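Categoría: Tutoriales > Robótica de servicio

Cómo probar el kit de coctelería Arkby antes de pagarlo

Tandik promete que dos brazos preparan una copa sin ayuda. Cobra 800 euros al mes, así que conviene hacer la prueba uno mismo.

1. Despeje la mesa y pase la cámara de muñeca a ras de superficie.

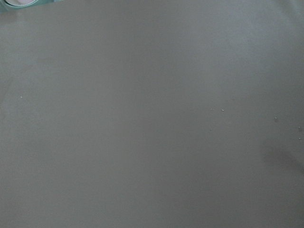 Si el programa confunde una mota con una pieza, anótelo. El comercial lo llamará «calibración».

2. Coloque la copa con agua, el hielo, el medidor, la tabla, el limón y el cuchillo.

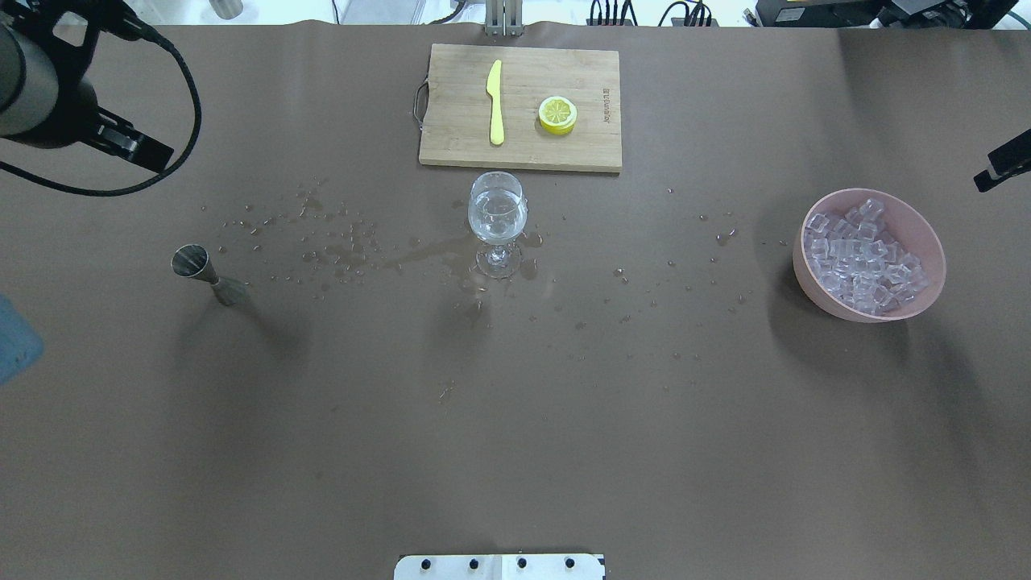
No acepte que le ordenen los utensilios al milímetro. En un bar de verdad hay salpicaduras y el medidor acaba tumbado.

3. Pida cinco intentos seguidos de agarre del medidor, sin tocar nada entre uno y otro.
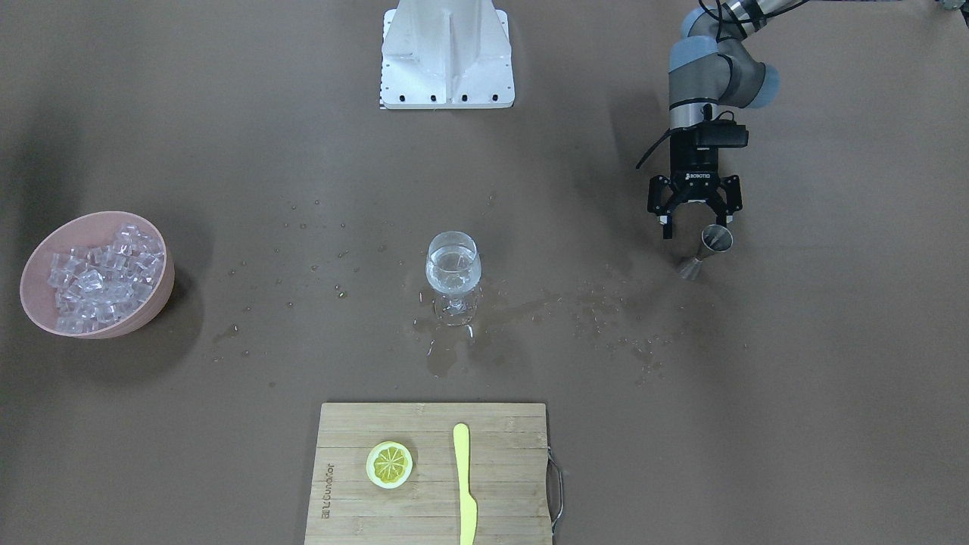 El folleto habla de casi 3.000 servicios sin fallo. Pregunte quién los contó; a mí no me han contestado.

Texto: Darragh Kavanagh

Contacto | Volver arriba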